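Table and work surface check — shared craft room, Renddale building
Date of check: 2021-04-04
Form: Stistell room sheet, page 3

Good morning to everyone who uses the room, and thank you for leaving the sheet where I could find it this time. I've gone through the usual points and written my comments under each one, a bit longer than the little boxes allow, so please bear with me. 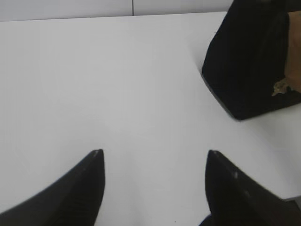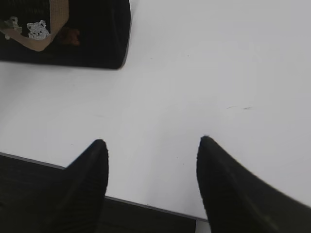

White table, two views. The black case with the animal face on its tan band is in the second one.

1. Surface smooth, no cracks or lifting
OK. The white top still looks very good, and I'm pleased with how even the finish is after a whole winter of glue and scissors. There is one tiny dark speck in the first view. It's small enough that I wouldn't scrub at it with anything rough; a soft damp cloth first, please, and if it stays then it stays.

2. Surface free of stains and spills
OK. I remember the tea rings we had in November, so this was a nice change!

3. Back edge straight and free of chips
OK. I ran my hand along the whole length and didn't catch on anything. If you do find a rough spot, put a piece of tape over it and make a note on this sheet, even if it seems too small to bother with.

4. Personal items put away
Comment. The black case was on the table at the time of the check. It's a sweet thing, with a white cartoon face on the band that could be a cat or could be a bear (I went back and forth on it), and I'd hate for it to end up with paint on it. Cases and pouches belong on the Gwilliam shelf by the door while work is going on. I have not opened it. If it's yours, please move it up there before the next session.

5. Legs tight, table does not rock
Needs attention. There is a slight wobble when you lean on the left side, and it has been there since the last sheet. All 4 leg bolts should be snugged up with the key in the drawer — gently, because the threads are getting old.

6. Cutting mats available
OK. The Cutix mats are stacked in the cupboard and all lie flat. Please don't cut directly on the white top, even for one quick snip, and even if you are very careful (I know you are).

7. Light over the table
OK. Both switches work. The replacement bulb in the cupboard is marked 100 watt and is too strong for that fixture, so I've put a note on it until we can swap it for the right kind.

8. Inventory tag in place
OK. Tag 789 is still stuck under the top on the window side. One corner is peeling a little but the number reads fine.

Overall: fit for use, with item 5 to be done before anything heavy goes on the table. Item 4 is only a reminder.

Next check: same points, same sheet, and please leave a pencil with it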